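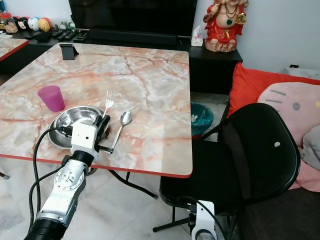
Natural dye notebook, April — batch 5, onion skins and eucalyptus on wool

Picking up from the last page. Madder is done and labelled, so I'm back on the yellows and oranges and very happy to be there. Britt-Marie Forsberg dropped in a huge bag of brown onion skins from the Dresach market and I have been grinning at it all morning.

Fibre
400 g of the Loson two-ply, wound into small skeins and tied in four places with cotton. (Three ties last time and we spent an evening untangling. Four!) Scoured in hot water with a squirt of neutral soap, left to cool in the pot, rinsed twice. The second rinse ran clear. The grey Abubakar fleece still needs a proper scour and can wait for the next batch.

Mordant
Alum at 12 per cent of dry weight, so 48 g. Dissolved it in a jar of boiling water first and then tipped it into the big pot. Last time I shook it straight in and got that blotchy skein which is now a very ugly tea cosy. Held just under a simmer for an hour, then lid on and left overnight.

Onion pot
Filled the pot loosely with skins, covered with rainwater, simmered an hour. The colour came out so fast! Strong tea at ten minutes, then a proper red-brown. Strained through the old pillowcase. The skins still had colour in them so I've put them back on with 2,000 mL of fresh water to see what a second extraction gives.

First skein in at 9.40 am, out at 10.25. Bright orange-gold when wet, and I know it will drop a shade as it dries, but still. Second skein stayed in until noon and went deeper and a bit browner. I prefer the first. Ifeoma likes the second and wants it for the yoke of her cardigan, so everybody is pleased.

Eucalyptus pot
Leaves from the windfall branch by the shed, stripped off the stems and torn up. No alum on this skein, on purpose. Slow going: nothing much at one hour, pale tan at two, and then somewhere in the third hour it swung over to rust. I kept lifting it out to look and had to make myself leave it alone. Smells wonderful, like a cough lolly factory. Windows open all the same.

Thermometer read 102 at a rolling boil, which can't be right at our height above the sea. Check it against the kitchen one. If it's reading high then my "just under a simmer" figures for the madder are also off, and that might explain why the madder came out so red and clean. Would love it if that was the reason. Must go back and mark those pages.

Modifiers, small samples only
Iron water, a few drops: onion went olive straight away, really beautiful, like a wet gum leaf. Eucalyptus went to a chocolatey grey.
Washing soda: onion a touch warmer. No change I could see on the eucalyptus.
Vinegar: onion lighter and a bit lemony. Not bothering again.

Light test
Wrapped a length of each on card, half covered with foil, taped inside the north window. Leave until the end of winter. Britt-Marie reckons the onion will fade first and the iron one will hold.

To do
Second extraction, dye the leftover 50 g skein in it
Ask Ifeoma if the Zokgate silk is hers or the group's before I put it near a pot
More alum, the tub is nearly finished
Save avocado stones in the freezer, and LABEL THEM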